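Chore automation

Chore automation is the use of machines to do the small manual jobs of homes, offices and workshops, such as clearing a table, folding laundry, sorting parts or putting pens back where they belong. It is usually treated apart from appliance engineering. A dishwasher cleans plates but has to be loaded, and loading it is the part that chore automation is concerned with. 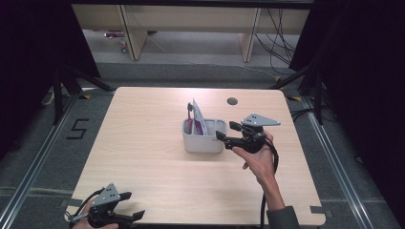 Desk tidying with a divided organizer and two hand-held grippers.
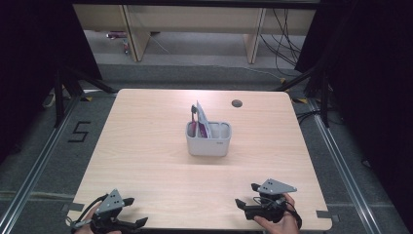

As of the most recent surveys in the field, no general-purpose machine does a full range of household chores without help. Single chores have been shown many times under controlled conditions. Results fall off when the room, the lighting or the objects change.

Background

Early work on the subject borrowed from factory robotics, where an arm repeats one motion on parts that always arrive in the same position. Homes and small shops offer few such guarantees. A card may lie flat one day and stand against a mug the next, and a drawer that opened easily in July may stick in a damp month. Programs written by hand for each case became too long to maintain.

Later work turned to learning from people. A person does the chore, the motions are recorded, and a model is trained to produce similar motions on a robot. Recording can be done by steering a robot from a distance or by having the person work directly with grippers held in the hands. The second method is quicker for most tasks and needs no robot during recording. It carries less of the feel of the task, as a plastic finger on a handle passes on little of what a fingertip would notice.

State of individual chores

Wiping flat surfaces and vacuuming open floors are considered largely solved. Picking up rigid objects of moderate size is reliable when they are spaced apart.

Placing objects into narrow spaces is harder. Desk organizers, cutlery trays and parts bins all call for an object to be turned, lined up and lowered between walls, often next to something already there. Thin items such as cards and booklets are a known weak point. They lie close to the surface, bend when gripped and tip over when released. Machines with two arms do better than those with one, holding the container with one gripper and inserting with the other, but they take longer to plan each step.

Cloth, bags and cables remain difficult. Folding towels has been demonstrated often, usually slowly. Putting a fitted sheet on a bed has been done only in staged trials.

The Irkton trials

A frequently cited comparison is the Irkton trials, run by Kimutai Kashindye and Njoroge Makori. The trials covered 12 chores, seven from the home and five from light shop work, with 2,000 attempts in all. Machines finished 614 of them without a person stepping in. Most of the successes came from four chores, all involving rigid objects on a flat surface. Makori later wrote that the totals said less than the failures, a large share of which came in the last few centimeters of a placement.

The Gustholm workshop repeated part of the study with its own bins and fasteners and reported a similar pattern. Critics of both studies noted that time was not scored — an attempt that took several minutes counted the same as one that took seconds.

Commercial use

Adoption has been faster on shop floors than in homes. Enenitz, a maker of packing equipment, offers a two-armed station for filling divided trays, with a worker on hand to clear jams. Chaiyaporn has tested a home unit that returns small items to fixed places on a desk or shelf, though it has not been put on general sale. Cost, safety around children and pets, and the need for a person to sort out errors are the reasons most often given for slow uptake in homes.

See also: Bin picking; Learning from demonstration; Two-armed manipulation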